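To: jesport-cell-users
Date: 2020-07-31
Subject: Re: Second arm or new fingers? Budget question

> We have money left on the Twal line and need to commit it before the new year's budget opens. The choice as I see it is a second arm for the wire job, or keeping the one arm and spending on fingers, pads and a better camera mount. Can someone who runs the cell say which they would pick, and what we would be paying for every year after that?

I run the wire cell, so I'll take this one. My pick is fingers and spares first, and the second arm in the next round.

The job, for anyone on the list who hasn't been by: the gripper holds a thin wire by one end and brings the free end to a red dot on a white card. It's a small task and it's hard on the fingertips. The wire is thin enough that any wear where the fingers close shows up as a bad grip.

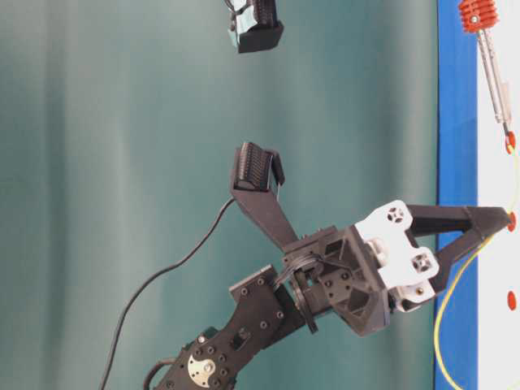 On cost, the arm is the part that gets quoted and the rest is what gets forgotten. Drornetti wants 18 weeks for a second arm. On top of that we would need another mount, another power supply, cabling and bench space, and I'd put 1,000 dollars against those before the arm moves at all. None of it is in the Twal line as written.

Fingers are different. We went through 3 sets between April and now. Dikik can supply them in packs of 4 sets, and they ship from stock. I would buy two packs and treat them as a consumable, the same way we treat wire. Please don't put them under capital equipment or we will have to tag every one.
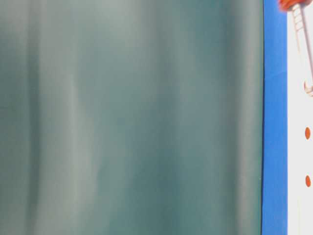 I would also set aside money for the fixed camera. The mount we have now is a clamp on a post, and we realign it more often than I'd like. A bolted plate from the Jesport shop would be cheap. I asked them for a price and will forward it when it comes in. If we do get a second arm later, the plate can be drilled for both stations at the same time, so it makes sense to get the drawing right now.

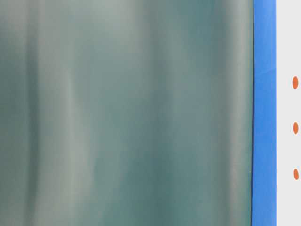

The cards and the wire cost almost nothing, but they need a line too. Last year they went on someone's personal card and it took two months to sort out.

One more item is operator time. With a single arm, one person can load wire, swap cards and write up the log. With two arms on the same bench I don't think one person keeps up, at least at the start. Whoever writes the request for the second arm should include those hours, or the arm will sit.

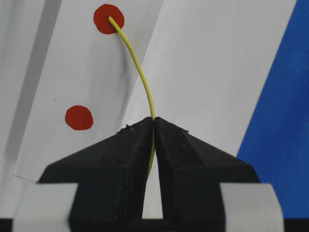

*Wrist camera view: wire held between the fingertips, free end over the upper dot.*

If there are no objections I'll send the Dikik order to purchasing with the Twal code and ask Drornetti to hold their quote open. Anyone who wants different pads on the fingers, reply to the list before I do that. The packs can't be split once they ship.

-- 
Wire cell, Jesport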